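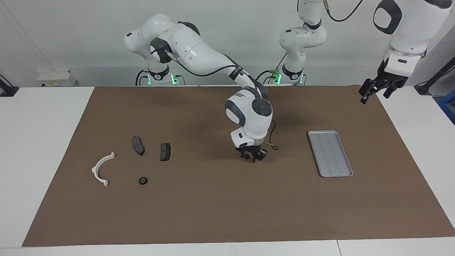
**Adult Learning and Community Programs Department, Zurkby Learning Center**

## Evening Literacy Program: Mid-Year Progress Report to the Rattanakul Fund

Reporting period: January through July
Prepared by: Radoslava Murín, Program Manager

### 1. Summary

The grant supports free evening classes in reading, writing and everyday math for adults who left school early or who are new to written English. Classes began on schedule in January. At the end of the reporting period, 96 adults were enrolled, and 65 of them had completed the first level. The program is within budget, and we are not requesting any change to the grant terms. One activity, the take-home book service, is behind schedule and is discussed in section 4.

### 2. Classes and attendance

Teaching takes place in five groups. Three meet at the main building and two at the Jarkorard branch library, where the reading room is available to us after 6:00 p.m. Placement was based on a short interview and a writing sample. A few learners were moved to a different group in the first month, mostly at their own request.

Attendance was steady through April and fell in May, when many learners who work in landscaping and building trades moved to longer shifts. Tutors kept in touch with them by phone and mailed printed lessons to those who asked. Most returned in June. For the coming spring we plan to start the Jarkorard groups half an hour later and to review the effect on attendance after the first month.

The first level ends with three tasks: filling in a form, writing a short letter and reading a page aloud to a tutor. Learners may repeat any task without repeating the level. The letter has proved the hardest of the three, and tutors now introduce it in the fourth week instead of the eighth.

### 3. Staff and training

All tutor positions funded by the grant are filled. Kamil Holub joined in February as lead tutor and has rewritten the placement interview, which now takes less time and gives a clearer view of spelling and handwriting. He also observes each tutor once per term and meets with them afterward to go over the lesson.

Two training days were held. The first covered teaching reading to adults with dyslexia. The second dealt with everyday math – pay slips, utility bills and bus schedules – and produced a folder of worksheets that all groups now use. Tutors have asked for a third day on spelling, and we expect to hold it in the fall within the existing training budget.

### 4. Take-home books

The grant application promised a lending shelf at both locations by the end of March. The shelf in the main building opened on time. The one at Jarkorard did not open until June. The first order from our supplier, Stinent, arrived with several titles missing, and the replacement copies were delayed. The full order has now been received and cataloged.

Borrowing is strongest for short novels and cookbooks. Longer nonfiction titles are rarely taken out, and we will not reorder them. Learners have also asked for books they can read with their children, and the remaining book funds will be used for this purpose.

### 5. Budget

Spending on salaries and room costs matches the approved plan. Printing costs are slightly over, owing to the mailed lessons in May, and the difference has been covered from the postage and supplies line. The book line is underspent and will be used in full by the end of the grant year. A detailed statement has been sent separately by our finance office.

### 6. Next period

- Open enrollment for the second level in September
- Hold the spelling training day for tutors
- Order the family reading titles
- Interview learners who left before completing the first level – findings will be included in the final report

Questions about this report may be sent to Radoslava Murín at the department office.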